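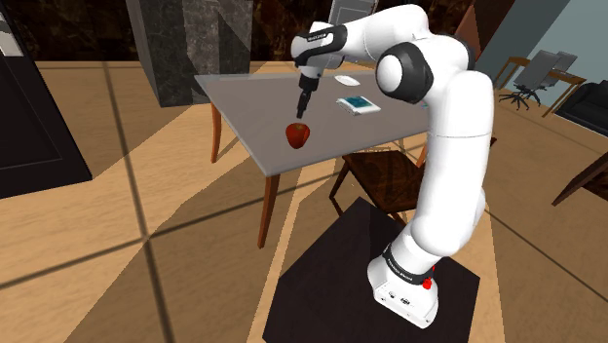
최종 수정일: 2024-10-03

홈 | 부엌 | 수납 | 청소 | 공구와 작업대 | 독자 질문
인쇄하기 | 이메일로 보내기

식탁 치우는 로봇 연구, 우리 집 살림에 쓸 만한 게 있을까

독자 질문함에 로봇 팔 이야기가 자꾸 올라온다. Plumodham 연구팀이 식탁 위 물건을 집어 옮기는 방법을 내놓았다는데, 식탁 정리는 이제 기계에 맡기면 되느냐는 질문이다. 살림 요령을 쓰는 입장에서 자료를 읽어 보았다. 식탁은 당분간 지금처럼 행주 들고 치우시면 된다.

우선 방법부터. 연구팀은 컴퓨터 안에 거실 겸 부엌 같은 방을 만들고, 식탁에 사과며 책이며 작은 접시를 올려놓은 뒤 로봇 팔이 하나씩 집도록 학습시켰다. 학습에 쓴 시범 동작은 3,000개이고, 이것도 모두 가상 공간에서 만든 것이다. 과제 묶음에는 Irkmont라는 이름이 붙어 있다.

결과는 시도 3,415번에 성공 2,725번이다. 요약 글에는 "가정 환경에서 높은 성공률"이라고 적혀 있는데, 본문을 읽어야 그 가정 환경이 전부 화면 속이라는 사실이 나온다. 실제 식탁에서 해 본 것은 2종류뿐이고 성공률은 따로 표로 정리하지도 않았다. 나는 이런 대목에서 일단 지갑을 닫는다.

설령 숫자를 그대로 믿는다 해도 그렇다. 밥그릇을 나르는 사람이 저만큼 자주 실패하면 그 집에는 남아나는 그릇이 없다.

성공의 기준도 확인해 보시라. 이 연구에서는 물건을 식탁에서 들어 올려 잠깐 유지하면 성공이다. 제자리에 갖다 놓는 것까지는 보지 않는다. 사과에 멍이 들었는지도 보지 않는다. 가상의 사과는 멍이 들지 않으니 물어볼 수도 없었을 것이다. 집에서 사과를 무르게 만드는 건 대개 손으로 꽉 쥐거나 바구니에 툭 떨어뜨리는 일인데, 살림하는 사람한테 제일 궁금한 부분이 빠진 셈이다.

그래도 건질 것이 아주 없지는 않았다. 실패한 경우를 분류한 부록은 꽤 성실하고, 거기 나온 조건 몇 가지는 사람 손에도 들어맞는다. 지난 3월부터 우리 집 식탁에서 따라 해 본 것들을 적는다.

물건 사이를 손가락 들어갈 만큼 띄운다. 로봇은 물건이 바짝 붙어 있을 때 옆의 것까지 건드려 실패하는 일이 많았다고 한다. 컵도 마찬가지다. 선반에 컵을 빽빽하게 세워 두면 안쪽 것을 꺼내다가 앞의 것을 쓰러뜨린다. 한 줄을 덜어 내고 나니 아침에 컵 부딪는 소리가 줄었다.

납작한 것은 가장자리에서 집는다. 얇은 책이나 받침 접시는 위에서 집기가 어렵다. 식탁 끝으로 살짝 밀어서 밑에 손가락을 넣으면 된다. 단, 아이 있는 집에서는 끝에 걸친 채로 두지 말 것.

과일은 꼭지 쪽에서 누르지 말고 옆을 받친다. 부록에서는 위에서 곧장 내려오는 동작을 기본으로 쓰던데, 나는 이건 따라 하지 않는다. 잘 익은 복숭아를 그렇게 집으면 손자국이 그대로 남는다. 손바닥을 오목하게 해서 아래를 받치는 옛날 방식이 낫다.

햇빛이 강하게 드는 시간에는 유리그릇을 만지지 않는다. 연구팀은 빛과 그림자를 바꿔 가며 시험했고, 그림자 경계가 물건 위로 지나갈 때 결과가 나빠졌다고 썼다. 우리 집 부엌도 오후가 되면 창가 쪽 조리대가 번쩍여서 투명한 컵 테두리가 잘 안 보인다. 얇은 발을 하나 달았더니 해결됐다. 발은 흰색보다 베이지색이 눈이 덜 부시다.

식탁 둘레 의자는 쓰고 나면 밀어 넣는다. 이건 부록에 없는 내 잔소리다.

질문 중에 Fujimoto에서 판다는 가정용 집게 팔을 사도 되느냐는 것도 있었다. 그 제품은 직접 써 보지 않아서 좋다 나쁘다 말할 수 없다. 다만 판매 글이 위의 2,725라는 숫자를 가져다 쓰고 있다면 의심하시라. 연구에 쓰인 팔과 판매하는 팔이 같은 것인지부터 물어보고, 실제 부엌에서 찍은 영상을 편집 없이 보여 달라고 하시라. 설거지 직후의 물 묻은 접시를 드는 영상이면 더 좋다. Lernville의 주방용품 전시장에 문의했더니 시연은 마른 플라스틱 컵으로만 한다는 답이 왔다.

연구하는 분들께 유감은 없다. 화면 속에서 먼저 연습시키면 접시값이 안 드니 순서로는 옳다고 본다. 다음 자료에는 젖은 그릇과 김치통 뚜껑이 들어 있으면 좋겠다. 우리 집 김치통은 사람도 두 손으로 겨우 연다.

사과 보관법을 물으신 분께는 따로 답을 드린다. 다른 과일과 떼어서 비닐에 넣고 냉장고 채소 칸에 두시면 된다. 식탁에 내놓을 것은 그날 먹을 만큼만.

인쇄하기 | 이메일로 보내기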